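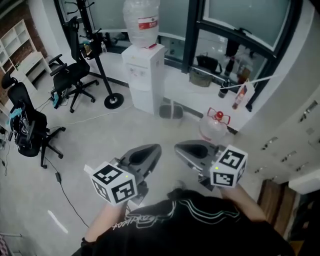

Attachment 1: two-handed hold, concrete floor

Ticket 1743
Product: Kosar overtrousers, size M long
Category: Garment fault / leakage
Opened by: Gualtiero Ferraro
Handled by: Bogdan Kalinowski, Nondness repairs desk
Status: Closed, repaired

Fault as reported
Water comes through at the left knee after a short time in steady rain. Right leg stays dry. Trousers bought in January, worn for walking and on the bike, washed twice. No visible tear. Customer has reproofed once with a wash-in product and reports no change.

09:10 Kalinowski
Please confirm three things. Is the damp patch at the front of the knee or along the inner seam? Does it appear when standing still as well as when cycling? Were the trousers tumble dried after reproofing, and on what setting?

11:35 Ferraro
Inner seam, a hand's width below the knee panel. It starts there and spreads forward. Same when standing at a bus stop. Line dried both times, no tumble dryer in the flat. I wore cotton trousers underneath, so the wet area was easy to see.

11:50 Kalinowski
Wet-out of the face fabric would normally show on both legs. One side only, beginning at a seam, suggests the tape. Please turn the left leg inside out and run a thumbnail along the tape from crotch to hem. Look for a raised edge or a cloudy section. Do not iron it.

13:20 Ferraro
Found a lifted edge where the knee panel joins the inner seam. It lies flat until you bend the fabric. The tape on the other leg is stuck down all the way.

13:40 Kalinowski
Noted. Return approved under reference 567. Wash without softener, dry fully, pack loosely. Mark the spot with a safety pin through the hem only, never through the membrane.

Workshop log
Received at Krajewska workshop, bench 2. Batch number on inner label: 2708.
Filled left leg with water to above the knee and hung it over the sink. Drip at the junction of panel seam and inner seam. No other leak.
Right leg tested the same way. Dry.
Cause: tape under-bonded at the crossover, where four layers meet. Not wear. No abrasion on the face fabric.
Work done: old tape lifted back to sound bond on both sides, residue cleaned off, new tape pressed, crossover patch added. The same patch added to the right leg as a precaution.
Retested after cooling. Both legs dry.
Face fabric beading poorly at the seat. Reproofed with spray and tumbled on low.

15:05 Kalinowski
Repair complete, no charge. Going back with the Javholm courier. Leave the next wash until they need it and keep the knee area off radiators.

16:30 Ferraro
Received. Wore them for the ride home in heavy rain, left knee dry. There is a slight stiffness where the patch is. Is that normal?

16:45 Kalinowski
Yes, the patch adds a layer. It should soften with wear. If the edge lifts again, reply to this ticket and it will reopen under the same number.

Ticket closed.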